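Ticket: kitchen outlets lose power, counter side
Site: Omdale, second floor break room
Opened by: Marcela Hudec
Priority: 3
Status: monitoring

08:40 Counter outlets dead again. Overhead lights and fridge are fine. Breaker 14 in the hall panel was tripped. Reset it, held.

09:15 Tripped again with the kettle and the toaster oven both running. The kettle plate says 2000 W. Toaster oven has no readable plate. Asked people to use one at a time for now.

10:05 Panel chart is wrong. It lists 14 as "kitchen + copy room" but the copy room is on 16. Wrote the correction on the inside of the door in pencil.

10:30 Unplugged everything on the counter and added things back one by one, ten minutes each. Microwave OK. Coffee machine OK. Kettle alone OK. Kettle plus microwave trips it in under 60 seconds.

11:20 Called Curkelau. They say the breaker is doing its job and the load is too high for one circuit. They can run a second line from the panel, quote is 600 before parts. Sent to Halás for approval.

13:45 Moved the kettle to the outlet by the window – this one is on 12, tested with the breaker off. No trips since.

14:10 Toaster oven goes back to storage until the new line is in. Left the GFCI outlet by the sink alone, test button works and it resets normally.

Next step: wait for Halás. Keep open until Curkelau confirms a visit in January.

Attachment 1

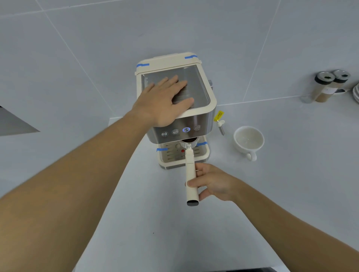
Coffee machine on the break room counter, portafilter locked in.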